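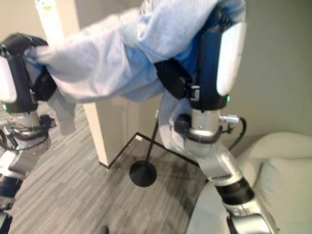
Volume 8, Issue 3

MEDIA RELEASE
17 March 2021

Rustex opens its doors for a day of robots and folded jumpers

Rustex is delighted to invite neighbours, customers, school groups and the plainly curious to its first open day at the Rudeck workshop this October, when visitors will be able to stand a few steps from a two-armed robot and watch it work its way through the household laundry.

The robot programme, known as Bokivico, has been going on quietly behind our doors for a good while now, and we are often asked at the front counter what exactly we get up to back there. A fair bit of it is fleece. Sweatshirts, hoodies and trackies are among the most stubborn things you can hand to a machine, as they sag and bunch and turn themselves inside out at the slightest provocation, and a pale blue-grey top held up between two grippers will hang quite differently from one attempt to the next. Anyone who has wrestled a doona cover on their own will have some sympathy.

Demonstrations will run through the day in our lounge area, where there is carpet underfoot and a sofa to one side. We could have moved everything into the big hall for the occasion, but the team is fond of working in a place that feels like somebody's front room, and we think visitors will enjoy it too. Each session will start with the robot picking up a garment by two points and stretching it out, and will go on to folding, with plenty of time left for questions. Some attempts will go well and others will need another go, and our staff will happily talk you through both.

The open day is being put on together with Kelemen, our neighbours across the lane and long-time partners in textile care, who will be running a mending table and showing how donated clothing is sorted before it is sent on for resale. Kelemen has kindly supplied 183 garments for the Bokivico team to practise with, in every size and colour and in varying states of wear, and all of them will go back into the resale stream afterwards.

Rustex has set aside almost 700 places across the day, in small groups so that everybody gets a decent view. Entry is free, though bookings are essential, and we would ask families to choose one of the morning sessions if they can, when the pace is gentler and there will be a colouring corner for the little ones. Tea, coffee and a sausage sizzle will be on offer in the courtyard, with proceeds going to the Rudeck community laundry, which hopes to raise $2000 towards a new dryer.

If you have an old jumper in good clean condition, please bring it along – the Kelemen table will be glad of it, and it may even get its turn with the robot before the day is out.

Bookings open on the Rustex website in the weeks before the event. Media wishing to film or attend a preview session are asked to contact the Rustex communications office at the Rudeck workshop.

ENDS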